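Tablecloth creases won't come out, and what to put under a steamer?
Posted in Home and Kitchen, 3/20/26

Mabli Penry
I bought a cotton cloth with a thin white grid on it for the long table in our back kitchen. It came folded in a small packet, and I have washed it once at 105 degrees with ordinary powder. The lines still go wavy when I lay it out, and no amount of pulling gets them straight. I also use the table for steaming buns, with the basket set down on the cloth when it comes off the pan, and I'm worried about rings.

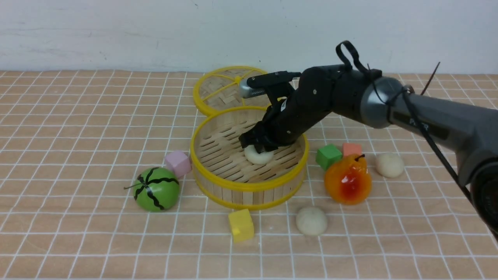
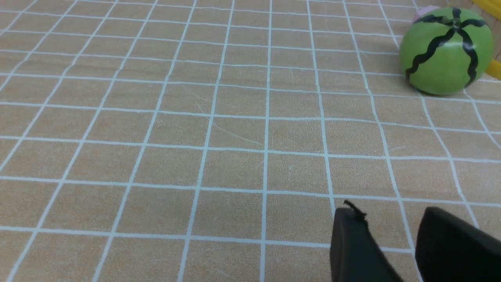
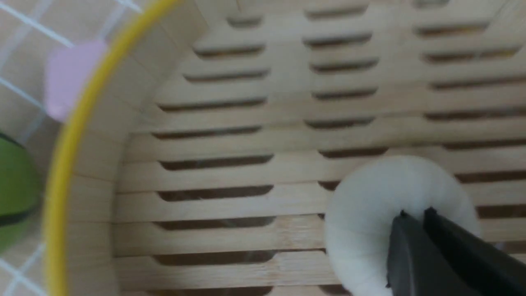
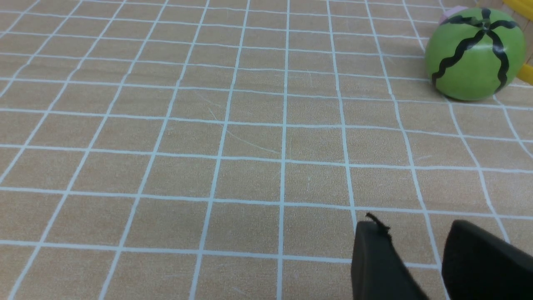

I have a steam iron but no ironing board big enough. The table is 76 inches long and the cloth hangs over by a hand's width on each side. Things I'd like to know: can I iron it on the table itself, is there any point in starch, and does a bamboo basket need something under it? My mother always used a folded dish towel, but she had an oilcloth, so I don't know if that counts. The table top has a varnish I put on myself last April and I don't want to cook it.

Caradog Lougher
Don't iron straight on varnish. You can iron on the table if you put a wool blanket down first, folded double, with an old cotton sheet over it. Two bath towels will do if you have no wool, but the loops can leave a pattern in the cloth.

Take the cloth out of the wash while it is still damp and iron it then. If it has already dried, spray it with plain water, roll it up, and leave it in a plastic bag for 30 minutes. The damp evens out and you won't have to go over the same spot again and again.

For the lines, work with the weave. Start in the middle and move the iron along the length of the cloth, then across it. Never push it on the diagonal — that stretches cotton, and a grid shows it much more than a plain color does. If one corner is longer than the others, get someone to hold the opposite corner and pull gently between you while the cloth is damp.

It may never be dead straight. A lot of cheaper cloth is printed slightly off the grain, so when the threads are square the pattern isn't. You can check by pulling one loose thread at the cut end and seeing whether it follows the printed line. If it doesn't, no iron will cure it.

Starch is fine. Use a light spray and let it sink in for a minute first or it flakes.

Lleucu Owen
Just get the wipe-clean kind. I got mine at Skyrme and never iron anything.

Osian Landeg
Caradog covered the ironing. On the basket, yes, put something under it. Bamboo drips for a good while after it leaves the pan, and the water can carry a little color out of the wood when the basket is new. That's where the brown rings come from. A dinner plate with a rim is better than a dish towel, which soaks through and holds the heat against your varnish.

If you already have a ring, soak that part in cool water with a spoonful of white vinegar before it goes in the wash. Don't tumble dry it until the mark is gone.

Mabli Penry
Thanks. I pulled a thread and it drifts off the line by almost a full square by the far end, so it is the printing. I'll do the damp ironing anyway and use a plate.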